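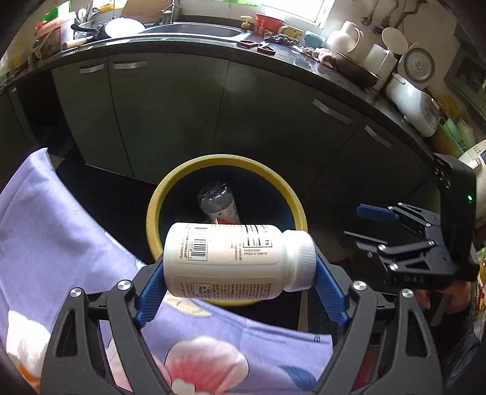 Can you ask a college for more financial aid after the award letter comes?

You can, and plenty of families do it every spring. It's called an appeal, and most aid offices have a form for it or will take a letter.

Quick how-to then. I did this with my daughter's letter from Kalledier College last year and with my nephew's before that, so this is from the kitchen table and not from a lawyer. Rules differ by school. Check yours.

Before you write anything, get the letter out and sort it. Take a pen. Grants and scholarships on one side, that's money you keep. Loans on the other side, you pay those back. Work-study on its own, because it's wages and only shows up if the student gets the job and works the hours. A lot of letters lump all of it under one total. The total is useless for this. Cost of attendance minus grants and scholarships, that's the number you care about. Write it big on top of the page.

Ours was short by 2705 dollars a year against what we could manage. That was the gap. Know your gap to the dollar before you call anybody.

57 shares

Next, figure out what you're appealing on. Changed circumstances is the strong one. Lost job, cut hours, divorce, a death, big medical bills you paid yourself, a grandparent who moved in and now depends on you. The aid form uses tax info from an earlier year so it can be way off from what your life looks like now. The aid office knows that. They just need you to tell them and prove it.

The other kind is a better offer from a similar school. Some colleges will look at it, some flat out won't. Ask first. Public schools in particular may say no and thats that. Don't send a competing offer from a school that isn't anything like theirs, it won't help.

"We just can't afford it" with nothing behind it is the weak one. You can still try. Expect less.

Call the office. Before the letter, not after. Ask these:

Do you have an appeal form, and what's it called? (Could be "special circumstances", "professional judgment", "reconsideration".)
What's the deadline?
Who should it be addressed to?
Portal, email or paper?
How long does a decision take?
Does the deposit deadline move if I'm still waiting?

Write down who you talked to and the time of day. I got a woman named Randi Midtbø who was patient with me and gave me a direct extension. Used it twice.

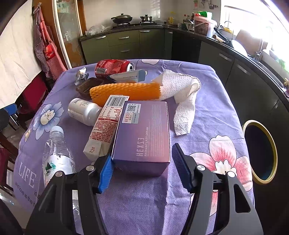 4 min read

Now the letter. One page. Student's full name and ID number at the top, they get stacks of these. If the office says the parent can write it, fine, but have the student sign too.

Order that worked for us:

Say thanks and say the student wants to come. One sentence.
Say what changed and when. Month is enough. "My hours at Hamann were cut in January."
Give the numbers. Old income, new income, the expense.
Name the gap. Ask for the amount.
List what you attached.
Phone number, best time to call.

Here's more or less how ours read, trimmed down:

"Thank you for the offer of admission and aid. Do-yoon hopes to enroll this fall. In January my hours were reduced and our household income is now 456 dollars a month lower than it was for the tax year on our aid form. We have gone over our budget and remain 2705 dollars short for the year. I am asking whether additional grant aid is available. My last 2 pay stubs and a letter from my employer are attached. Sincerely, Seon-mi Ji"

Boring on purpose. No begging, no three-page family history. Somebody has to read it fast and put figures into a worksheet. Make it easy on them.

Don't call it negotiating. Call it an appeal or a review.

Attachments. Pay stubs, layoff or reduced hours letter, medical receipts (paid ones, insurance statements alone don't show what came out of your pocket), court papers if it's a divorce. Black out what they don't need but leave names and dates. Scan flat, one PDF if the portal takes it, name it with the student's last name and ID. Keep a copy of everyting.

Send it, get a confirmation. If you don't hear in the time they told you, call. Polite. My brother-in-law Holger Björklund waited 6 weeks on my nephew's because a page was missing and the notice sat in a student email account that my nephew never opened. So check the student email. Every day. Junk folder too.

When the answer comes, read it the same way as the first letter. Is the new money a grant or a bigger loan? Is it one year only? Ask in writing if it renews and what GPA it needs. An extra grant for freshman year that disappears later is still good, but you want to know going in.

If they say no: ask if there's a second review, ask about a monthly payment plan (often a small fee, no interest, check), ask the department for its own scholarships. Some departments have money the main office doesn't list. Local stuff too, credit unions, employers, the high school counselor's list. Run the numbers on a year of community college, and confirm which credits transfer before you sign up for anything.

And don't pay two deposits to buy time. Ask for an extension on the one. We got ours by email the same afternoon.

Forgot one, if your situation changes again after school starts you can usually appeal again mid year. Same steps, new pay stubs.

12 comments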